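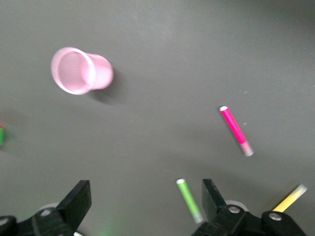
A cup and some markers, the sort of thing a clear-desk policy is written to catch.

The Clean Desk Racket

The memo usually arrives on a Monday. Starting next month, it says, all work surfaces are to be cleared by the end of the day. Personal items go in the locker. There is a paragraph on focus and another on respect for shared space, and somewhere near the bottom is the word "wellbeing."

I have now read a lot of these memos, and they sound alike for a good reason. Many of them are bought. Trellico, which started out selling office lockers, will supply a firm with the policy, the posters, a launch email and a follow-up survey. It will also supply the lockers. Its brochure promises that tidy surfaces lead to "measurably calmer teams," and a footnote leads to a study of 61 people at one company in Veltstead, a business park whose owner is a Trellico customer. The study ran for 3 weeks. The people in it were asked whether they felt calmer, after being told the new arrangement was designed to make them calmer.

I asked Trellico whether anyone had checked on the same people later. The press office said it was "an ongoing conversation."

None of this makes a cleared desk a bad idea. If you handle medical records or payroll, paper shouldn't sit out overnight, and the cleaners can't wipe under a heap of folders. Those are dull arguments and they hold up. But they cover papers, and the policies go much further. The one in force at Agbeko, an insurance office with 204 staff, bans mugs, plants, photographs and "loose writing implements." It took me a while to work out what risk a loose pen poses to an insurer. I still don't know.

What the policies do very well is make desks interchangeable. Once nothing on a desk belongs to you, the desk doesn't either, and the company can start asking why it pays for so many of them. Agbeko brought in its policy in March. By the fall it had given up a floor.

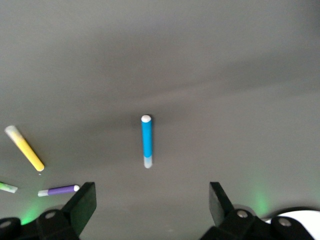 Staff there tend to describe the change in terms of small errands. You fetch your things from the locker, you look for a seat near someone you need to talk to, you raise the chair, you find the one cable that fits. Then at the end of the day you do it backward. People mentioned this to me more often than they mentioned the lost floor, and with more feeling. The survey didn't ask about it.

There is software for the problem too, of course. Mumedine sells a booking app that lets employees reserve a desk and rate its condition after the last person leaves. Its sales page claims the app saves a mid-sized office 200 hours a year. I asked how that figure was reached and was sent a different brochure with the same figure in it, in larger type. Hours saved compared to what? Before the app, at most of these places, people walked in and sat down.

Defenders say that workers get used to it, and they do. People get used to a bad commute and a broken elevator. It's a low bar for something sold as a benefit, and it tells you very little about whether the work gets done any better.

If an employer wants to cut its rent, it can say so. Plenty of staff would understand, and some would be happy to trade a fixed seat for more days at home. That would be a negotiation, though, with two sides to it, and a poster about calm is a lot cheaper. Trellico's come in four colors. The starter pack includes a laminated sheet of tips for managers, the first of which is to avoid using the word "rules."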